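Pondville Guest Rooms: Thursday walk-through, bedrooms
Checked by: Wumpini Ofori

Smoke alarm, Room 3: PASS. Chirped once on test, then gave the full tone. The sticker says May and nothing else. May of which year? Needs a proper date.

Smoke alarm, Room 8: FAIL. No sound. I was told it "worked last week." There is no entry for last week.

Window limiters: PASS, with doubts. Both hold at a light push. Laryea says they are rated for children, but I have seen no paperwork.

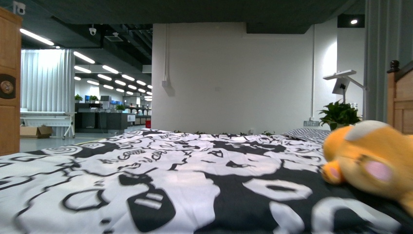 Outlets and cords: FAIL in Room 8. One extension cord runs under the rug to a second extension cord. Same comment as last time, same cord.

Hot water at basin: 50 C at the tap. The Etutow valve is supposed to prevent this. Either it was never set or it doesn't work. Retest after the plumber has been.

Escape route: PASS. Stairs clear at 8 a.m. I would like to see them at 10 p.m.

Fire door, landing: closes, but stops short of the latch unless pushed. The Lekura closer was described to me as new. It has paint on it from the old color scheme.

Items checked: 22
Sign-off: withheld until Room 8 is redone.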